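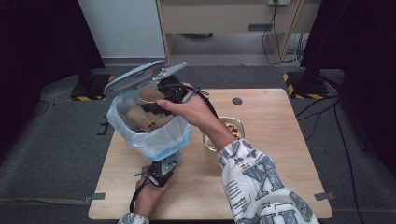
A paper cup over the bin, held in one of the hand grippers. Ridgeway open day, May.

518 shares
54 comments

I went to the robot open day at Ridgeway expecting to come home with a tote bag, and I came home wanting to redo my trash can. My brother-in-law got the tickets through work and I tagged along for the free lunch (sandwiches, pretty good, skip the egg). Most of the building was posters and slides, but in the demo room at the back you could watch people doing plain old chores with grippers on their hands, so that a robot can learn the same chores later from the recordings. I stood there so long my coffee went cold!

The table I liked best was the trash one. Small bin, light blue bag, a bunch of crushed paper cups. Alaric Iwasaki was running that part of the room for Prenda, and he told me they had recorded more than 3,000 pickups since the winter and that the cups still give them trouble. He also let me try it. I am a grown woman who has thrown away a lot of cups and I dropped the first one on my shoe.

Anyway, you don't get to cheat with a gripper. No jamming your elbow in, no shoving with your palm. Every lazy thing about how your kitchen is set up shows up right away, and I wrote most of these on the back of the program.

Fold the bag well over the rim. The bag in the bin had plenty of plastic hanging down the outside, and mine at home barely makes it over the edge and slides in the minute anything heavy lands on it. I'd been buying bags one size too small for years to save pennies. I bought the next size up and give it a cuff as deep as my hand. If yours still slips, a big rubber band under the rim does it, or a loop of elastic if you have sewing scraps.

Open the lid all the way before you carry anything over. With my old pedal can I'd step, toss, and let go, and half the time the lid came down on whatever I was throwing. Now when I'm cooking I prop the lid back and leave it until I'm done. If your lid won't stay up, check the hinge for dried gunk. Warm water, dish soap and an old toothbrush got mine moving again.

Use your other hand on the bin. Low down, by the base. I know, I know, but a little bin with nothing much in it will scoot off on you, and I'd always blamed the counter. For a bin that lives in one spot, a square of rubber shelf liner underneath is plenty.

Hold paper cups near the rim. The rim is rolled and it's the stiffest part, so it takes a pinch. Squeeze the middle and the whole thing buckles, and if there's an inch of coffee left in it you're wearing it. Alaric's version was "as little as you can get away with," and I've been saying that to my kids about the toothpaste.

Crush or stack, but pick one. A cup standing up by itself is mostly air. At my sister's graduation party we went through 300 cups (she bought 300, so that's how I know) and filled four bags because everybody just tossed them in. Nest them if you have the patience. If you don't, flatten them and press them down with the next bag roll, never your bare hand, in case somebody put a skewer in there.

Keep the snack bowl out from under your arm. There was a glass bowl of what looked to me like nuts right next to the bin, and I hovered over it the whole time I was up there with my sleeve dragging. I do the exact same thing at home with the salt dish. Mine has moved to the left side of the stove and I haven't knocked it over yet. Push your sleeves up while you're at it.

Tape for anything that creeps. I came away fond of cloth tape, the gray kind. A short strip under each end of the drawer organizer and it quits sliding forward every time I open the drawer. Pull it up slow, and if it leaves goo behind, a little cooking oil on a rag will take it off painted wood. Try a hidden spot first.

There was a folding demo too, run by the Reltik people, with dish towels. I have more to say about dish towels than will fit in this one, so that's next time. And a few of you asked about the Flosetti drying rack from my last post: yes, I still like it, no, the feet still aren't level. I put a folded bread tag under the back left one.

If you go to the next open day, wear short sleeves and get to the demo room before eleven, when the line is still short.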